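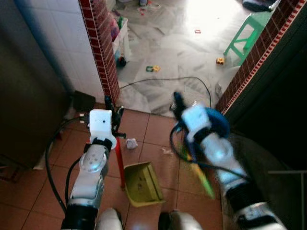

Questions about sweeping and care of the tile floors

This page is for guests and long-stay tenants of the Plesberg house. If your question is not in the list, please write to Kiyoshi Yagi at the office.

Where do I find the broom and the dustpan?

Every kitchen has its own set: a broom, a dustpan and a small hand brush. They hang inside the tall closet next to the back door. Please return them to the same kitchen after use. The sets have different colors and we do not mind if they become mixed inside one kitchen.

How often should I sweep?

For the brown kitchen tiles, once a day is enough. If you cook a lot, sweep also after dinner. The marble tiles show dust very quickly when the sun comes in, so you may want to do them more often.

What is the best way to pick up paper and small scraps?

Put the dustpan flat on the tile, with the open edge toward the dirt. Push bigger pieces, such as a paper ball, with the broom first. Then take the hand brush for the small ones. Short strokes are better than long strokes, which throw the dust over the pan.

A thin line of dust always stays in front of the dustpan. What can I do?

Move the pan back 2 cm and brush again. Repeat until the line is gone. If the pan is standing over a joint between two tiles, turn it a little, so the edge lies on one tile only.

May I sweep over the cables?

Please do not pull them with the broom. Lift the cable by hand, sweep under it and lay it down again. Power adapters on the floor should be unplugged before you wipe near them with a damp cloth.

Can I use vinegar on the floor?

On the brown kitchen tiles, a little in warm water is fine. On marble, never. Vinegar and lemon leave dull marks and we can not polish them out. Mr. Ebihara changed the text of this answer in November, after several guests asked what is allowed.

Which soap is allowed on the marble?

Any mild soap without acid. Use 20 ml in one bucket of water and rinse with clean water afterwards.

What if a tile is loose or broken?

Do not glue it yourself. Leave a note for Gareth Sedgwick with the name of the room. We keep spare tiles in the cellar.

Where do I empty the dustpan?

In the gray bin outside the back door. Paper without food on it can go to the paper box.

Last change of this page: January 2024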